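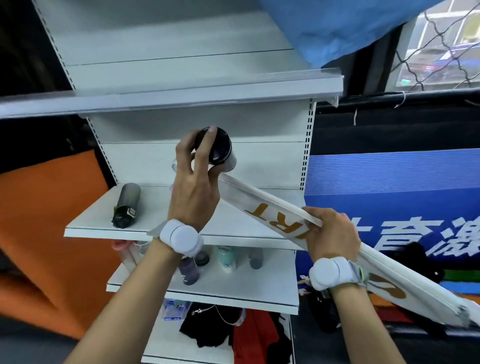 I quit buying coffee out in December. It wasn't a resolution and I had no plan to write about it, but a few people have asked how it went, so I'm putting it down while I remember the details.

The place I used to go was on the ground floor of my office building. A medium with milk cost 5 dollars by the end. When I started the job it was less, and I never noticed it going up because I paid with my phone. What made me notice was doing my taxes early and reading through a year of card statements. I counted 105 coffees in the second half of the year. I didn't go back and count the first half.

My first try was instant. I drank it for a week and it was fine in the morning and bad after lunch. Then I bought a cheap plastic cone and a box of paper filters, and that is still what I use. I tried a metal filter for a while, but it let a lot of sludge through and I got tired of rinsing it.

The beans took longer to sort out. I started with supermarket beans, already ground. Zsolt Kelemen, who sits across from me and has been making his own for years, told me to get a hand grinder before I spent money on anything nicer. I got a used one called a Vodent from a listing two streets over. It squeaks. One cup takes me a couple of minutes of cranking, and I do it while the kettle heats up, so it doesn't add any time.

After that I bought better beans. The ones I keep going back to are from Temba, a small roaster that sells at the Tuesday market. They do a medium roast that holds up with milk in it. I've tried the dark one and it tasted like the pan. The light one I couldn't get right at all. It came out sour no matter how fine I ground it, and I gave the rest of the bag to Zsolt, who said it was good. So that one is probably on me.

What I do now is 3 level scoops to a mug, water a minute off the boil, a small pour first to wet the grounds, then the rest slowly. I weighed things on a kitchen scale for the first month and then stopped. The scoops give the same result as far as I can taste.

The part that was harder than the coffee was the break. Going downstairs got me away from my desk twice a day and I talked to people in line. When I stopped going, I stopped getting up. By February my back was sore and I was eating lunch over the keyboard. I've fixed that by walking around the block at ten and again at three, whatever the weather is doing. Some days Frøydis Lie from the third floor comes along. She doesn't drink coffee. She used to go downstairs for a bun, and now she brings one from home.

Carrying it in was the other thing to work out. I have a steel travel mug, a Stotach, and it keeps coffee hot until well past noon. The lid is the weak point. It has a rubber ring that holds on to the smell of milk unless you take it out every night and wash it separately. I forgot over a long weekend once and had to boil it. If you're buying a mug, look at how the lid comes apart before you look at anything else. Wide mouths are easier to clean too, though they spill more if you drink while walking.

I still buy one out now and then, usually if I'm traveling or meeting someone. There's a bakery near my sister's called Cakero that makes a very good one, and I'm not going to sit there with a thermos. I enjoy those more than I did when I was having two a day.

As for money, I put what I would have spent into a separate account each Friday, just to see it. I'm not at 2,000 yet but I should get there before the year is out, minus the grinder and the beans. I was going to put it toward the car. The car needs tires, so that's where a good part of it will go.

Next I want to try cold brew for the summer. Zsolt says to use a big jar and leave it in the fridge overnight, with a coarser grind than I'm used to. The Vodent has a setting for that which I haven't touched, and the dial is stiff, so I may need to take it apart and oil it first.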